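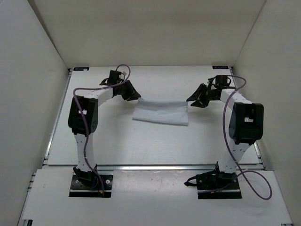

Two arms and a folded cloth.

Clendville, December, the wet one

Quick one before work. Well, quick. I've got a cup of tea and until half the toast is gone.

So we went to Clendville for the winter meeting after all. I know I said we wouldn't. The entry fee went up and the van had that noise, but then the entry list came out and there were hardly any of us in the class and I thought, go on then. Rang them up, still a space, paid. Didn't tell the house until the evening. Mistake.

For anyone new, I race an old 250 two-stroke single in the club series, badly, and write it up here, also badly. Mid-pack on a good day. This was not a good day but it was a good weekend, if that makes sense.

Drive up was grim. Rain from the Hulten turn-off onwards and the wipers doing that thing where they clear everything except the bit you look through. Van noise came back on the hill. Turned the radio up. Got in after dark and the paddock was already a bog down the bottom end, so we crept up behind the toilets where there's a strip of old tarmac. Worst smell, best ground. I'd take it every time.

Put the awning up in the wind. Swore a lot. One pole is bent from last season and I keep meaning to replace it and then it's the night before a race and I'm holding a bent pole again.

Scrutineering in the morning. They failed me on the chain guard. Fair enough, it had a crack in it right by the front bolt and I hadn't seen it, or had seen it and decided I hadn't. Went off and drilled a tiny hole at the end of the crack, bit of ally plate behind, two rivets borrowed off the next awning along. Ugly. Passed. Thank you to the rivet people, I owe you a packet.

Practice. Wet. Properly wet, rivers across the track at the bottom of the hill and a puddle on the inside of the hairpin that you couldn't see until you were in it. I'd put the Onu wets on the night before, which are the cheap ones everyone laughs at. Had them in the shed since the summer, paid next to nothing. First couple of laps I rode like somebody carrying a tray of drinks. Then it started to come. They take an age to get any heat in them but once they do you can lean on the front a bit and it talks to you. The back is another matter. The back does what it wants.

Only got 5 laps in before the red flag. Someone had put oil down from the chicane all the way to the start line. They were out there with the cement dust for ages and by the time it was sorted our session was gone, no rerun, off you go and race on that. Fine.

Jetting. Right, this is the bit a few of you emailed about after the last one so I'll try and be useful. I came down one size on the main last time out and it ran flat at the top, wouldn't rev out, and I went on about the pipe for three paragraphs and it wasn't the pipe. Cold heavy air wants MORE fuel, I know this, I have known this since I was a teenager, and I still went the wrong way as I had read the chart upside down. So this time went back up, and up one more, needle clip in the middle, left the pilot alone. Crisp as anything. A tiny bit blubbery off the bottom coming out of the hairpin but in the wet that was doing me a favour if anything. Plug came out a lovely colour. I took it round the paddock to show people. They were very polite.

Race one. Started sixth row which is the last row. Good launch for once, got the clutch in the right place and just drove round the outside of a few while they spun up. Couldn't see a thing, just spray and somebody's tail light. Hung on to the light. It went left, I went left. Did the whole first lap like that. Then the light ran wide at the hairpin into the puddle and I didn't, and that was a place. Lost it again on the straight, he had loads more top end than me. Got it back in the next braking zone. Lost it again. We did that until the flag and I came off worse, which I'm still cross about, he had me by a wheel and I think if I'd just stayed tucked in and not looked over my shoulder I'd have kept it. Stop looking over your shoulder. Writing it here so I have to read it.

Ninth. In my world that is a result.

Lunch was chips. The burger van at Clendville has changed hands and the chips are better but the tea is worse. Somebody should look into this. Stood under the awning watching the sidecars go out and I don't know how the passengers do it in that weather, faces inches off the water, hanging out over the wheel with their elbow practically in the puddle. Every lap. One outfit had it sideways all the way up the hill and you could hear people cheering over the engine. I'd last a lap. Less.

Race two. Dried out just enough to be horrible. Dry line up the hill, soaking everywhere else, and me on full wets with about as much tread stiffness as a sponge cake. Half the grid had gone to cut slicks or intermediates. I don't own any intermediates. Thought about it for maybe a minute and then it was too late anyway so that was that decided.

Started fine. Up to seventh for a bit! Then the tyres went off, you could feel the blocks moving about, and everyone on the right rubber came past in a queue. Rear stepped out at the chicane and I got my foot down and saved it and did not enjoy that at all. Boot has a hole in it now. Backed off after that, brought it home. Fourteenth. Bike straight, collarbones straight, trophy for nobody in our awning, same as ever.

Had a look over it when I got back in. Rear tyre is scrap, the edges have gone all feathery. Front's OK. Chain guard repair held, annoyingly, so now I'll never buy a new one. There's a weep from the base gasket which I'm going to pretend is a winter job and not a now job. Also the tacho has died again. It sits on zero and then has a little jump when you hit a kerb.

Money, as someone always asks. Diesel both ways, the entry, a gallon of two-stroke fuel I mixed too much of, chips. It came to roughly 200 all in, not counting the tyre. Could be worse. Has been much worse.

Jalau next. Never been. It's supposed to be bumpy and very fast, two long straights joined up with not much, so my little single is going to get eaten alive. Going up a tooth on the front sprocket and hoping. If anyone has run a 250 there and can tell me what gearing they ended up on, please please email, I've only got the two sprockets and one of them is hooked. Also is there anywhere to park that isn't grass. I've had enough of pushing a van.

Things to do before then, mostly for my own benefit. Base gasket. Awning pole (ha). Boots. Have the tacho out and look at the cable, it's probbaly just the cable. Sort the van noise, which went away on the drive home and so obviously is fixed. Fork oil if there's time, it dives like mad on the brakes and I can't remember when I last did it. Return rivets.

Some of you asked for onboard footage. I had the little camera on the tank and I've got 20 minutes of grey with an engine noise. If you want twenty minutes of grey say so and I'll put it up.

Toast gone, late for work. Comments are working again I think.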